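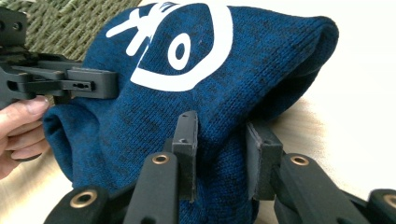
The Plomance knitted beanie in heathered blue, with white print.

Product review: Plomance printed beanie
Prepared by Borghild Solheim for the Rokirau outdoor clothing library

The clothing library lends hats, gloves and outer layers to members throughout the colder part of the year. Knitted hats are borrowed more often than any other item and returned in the poorest condition. In May the library agreed to assess a small number of replacements before placing its next order. The Plomance beanie was the first to be considered, and the library bought five at the ordinary retail price.

Appearance and construction

The beanie is made from a fine knit in which navy and brighter blue yarns are mixed with darker flecks. Members who prefer plain colours may find it busy, but the speckled surface hides lint and minor marks well. The cuff is ribbed and rolls easily. It may be worn turned up or pulled down over the ears, and it kept its shape in both positions during our period of use.

The decoration is a fish skeleton printed in white, with a round eye in the head. The print is flat and opaque and follows the knit closely. 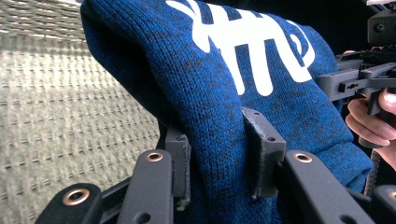 Stretch was of particular interest to us, as one size is expected to serve both adults and older children. The fabric gave comfortably on the largest heads among our testers and recovered overnight. On smaller heads the crown stood rather high – a matter of taste, although two of the younger borrowers disliked it. Warmth was judged good in still air and fair in wind. The previous hats, supplied by Zwane, were thicker and performed better on exposed paths, but they were also widely described as itchy. No such complaint was received about the Plomance.

Washing

Each beanie was washed at 30 degrees, inside out, and dried flat. After 23 washes the knit had softened slightly and the colour remained even. The print had developed fine creases where the hat is usually folded, without peeling. Lungile Kekana, who manages the library's laundry, advises against tumble drying and asks borrowers to leave all washing to the library.

Storage between loans

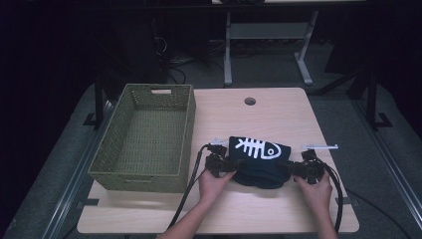
Recommendation

The Plomance beanie is recommended for general lending from the autumn. It should be offered alongside a thicker hat for members who walk in open country, and the Alo lined cap will be reviewed for that purpose separately. Beanies should be stored folded once, with the print facing outwards, in the open baskets on the issue table. They should not be compressed beneath heavier garments.

Comments from members may be left at the issue desk on any Thursday.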